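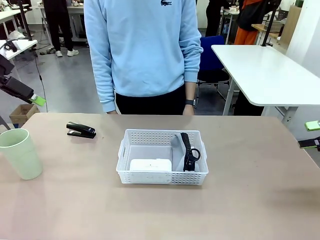

Benjamín Pereyra: I have yet to buy a removable pad that was both removable and a pad. Either it lets go in the night or it takes the varnish with it. Why should these be any different?

They may not be. We get that question in one form or another every week, and it's a fair one to put at the top of the page. We sell Clostix because a lot of customers kept asking for it and because, after a winter of trying it in our own shop and office, we thought it was better than what we had on the shelf before. It isn't as good as the packet says. Please read the rest before you order.

Clostix removable desk pads
Order code: 3706
Pack: 20 pads on two sheets
Thickness: 2 mm
Colour: clear, going slightly cloudy with age
Maker: Lucero
Sold by: Stundmont Office and Home

What they are

Soft, clear, sticky on both sides. You peel one off the sheet, press it under whatever keeps sliding about, and press that thing down on the desk. When you want to move it you twist and lift. The pad is meant to come away in one piece and be washed under the tap and used again.

People buy them for baskets and trays on desks, for tape dispensers, for the foot of a lamp, for the little box that the phone line comes into. Some buy them for picture frames, which the maker allows on the packet and we would rather you didn't.

What the maker says, and what we think of it

"Holds up to 2000 g." We don't know how this was measured. We asked, and got back a leaflet with the same sentence on it. A single pad pressed between two clean sheets of glass is very hard to pull apart, so perhaps that was it. Your desk isn't a clean sheet of glass. Under a basket of ordinary desk stuff, one pad at each corner stopped it sliding when we pushed it with a hand. A single pad in the middle let it spin like a plate. Use four and forget the number on the packet.

"Reusable again and again." Up to a point. Ours came up well after washing the first few times, then less well, then picked up a sort of grey fur that no washing would shift. How quickly this happens seems to depend on how dusty the room is. In the stockroom they were finished very fast. On the till counter, which gets wiped every evening, the same pads are still there and still sticky.

"Leaves no trace." On glass, glazed tile, metal and hard shiny desktops we found nothing left behind. On painted wood we found a faint ring, like the mark of a damp mug, which wiped off with washing-up liquid and some effort. On waxed wood it lifted the wax. On wallpaper it lifted the wallpaper. The packet does mention wallpaper, in very small letters, on the inside, where you'll see it once you've bought them.

"Strong in all temperatures." Silly thing to print. We had one lot on a sunny windowsill and they went soft and crept downhill. Another lot in an unheated porch in February went hard and dropped off. Indoors, out of the sun, they behave.

"Suitable for the whole home." See above.

Do you need them?

A question shops don't like asking. Most things that slide about on a desk slide because the desk is overfull and there is nowhere else for them to go when you put your elbows down. If your stapler ends up on the floor twice a day, a pad under it will stop that, and you'll also find it very tiresome to unstick the stapler each time you want to staple something. Staplers get picked up. Scissors get picked up. Cups certainly get picked up. Stick down the thing that holds them, if anything, and leave the rest loose.

A square of old rubber bath mat under a basket does nearly the same job and costs nothing. It looks worse. It also lets you pull the basket towards you, and with some desks that matters more than looks. We've had customers come in for Clostix and go out with an offcut of shelf liner, and they seemed happy enough.

Where the pads do earn their price is on desks that move: sit-and-stand ones, trolley desks in schools, a folding table that gets knocked by everyone going past. There the rubber mat walks and the pads don't. The same goes for extension leads, which people are forever kicking out from behind things. Two pads on the underside of the block and it stays put. Keep them clear of the plug end.

Cups and pots

Several people have asked if the pads will stop a pen pot or a drinking cup being knocked over. A bit. The trouble is the shape. Anything that gets much narrower towards the bottom has a small foot and a lot of weight up high once it's full, and the pad can only hold on to the foot. Push it near the rim and the whole thing levers itself off.

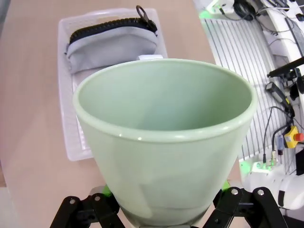
Pale green cup, wide at the rim and narrow towards the base.

For a pen pot with straight sides and a flat bottom, one pad does well. If the bottom is hollowed out, so that it stands on a thin ring, the pad touches nothing and you may as well not bother. Turn the pot over and look before you peel anything. We don't advise sticking down a cup you drink out of. Hot drinks soften the pad, and a cup that comes free suddenly after a hard tug is a worse accident than the one you were trying to prevent.

How to put them on

Clean both surfaces first. Plain water and a bit of washing-up liquid, then let them dry fully. Spray polish is the commonest cause of pads falling off, and it stays on the surface long after you'd think it had gone, so if the desk has been polished for years give it two or three goes.

Peel from the corner of the sheet, slowly. Press onto the object first, hold, then press the object onto the desk. The packet says to wait an hour before putting weight on. We left some an hour and some overnight and the overnight ones were plainly better.

Don't cut them into strips. The cut edges pick up fluff straight away and it spreads inwards.

How to take them off

Twist, then lift. Don't pull straight up, and don't go at it with a knife. If a pad has been down a long time, run a length of dental floss or thin string underneath and saw gently. What stays behind can be rolled off with a thumb. On anything you care about, try it first on a part you can't see -- every packet of everything says this and hardly anyone does it, but with waxed or oiled wood we really mean it.

Washing

Lukewarm water, fingers, no sponge. Stand them on edge to dry. Paper towel sticks to them and is then part of the pad for ever.

How they compare

We also keep the Surville grip dots, which are thinner, smaller and a good deal cheaper. They're better under light things such as a keyboard wedge or a calendar, and useless under anything heavy. They can't be washed, whatever the sleeve suggests. If you only want to stop one small thing from rattling, buy those.

Concetta Bianchini sent us a long letter saying the Surville dots had outlasted Clostix on her sewing table and that we had been unfair to them on an earlier version of this page. Her table has a hard shiny top and she uses the dots under a thread stand, so it may be that we're both right. We've tried them again since and still prefer Clostix for baskets and trays. We have taken out the word "feeble".

White tack does the job for a while on small ornaments. It goes oily in time and stains. We stopped recommending it for wood.

Things we can't tell you

How long a pack will last you. What the pads are made of, beyond "a soft polymer", which could be nearly anything. If they are safe for a desk with a soft-touch coating, as we haven't got one to ruin. The maker says yes. We'd wait for someone else to go first.

Returns

Unopened sheets can come back in the usual way. Opened ones can't, unless they were already dry and dead when you peeled them, and that did happen with one delivery. If yours have gone yellow at the edges and don't grip your thumb, send us a picture of the sheet with the order code showing and we'll replace the pack. We can't pay for wallpaper.

Page last changed 25 Jul 2018. Stock comes in when Lucero feels like sending it, so if the button says "out", ask at the counter before going elsewhere -- we often have a few packs that haven't been put on the system.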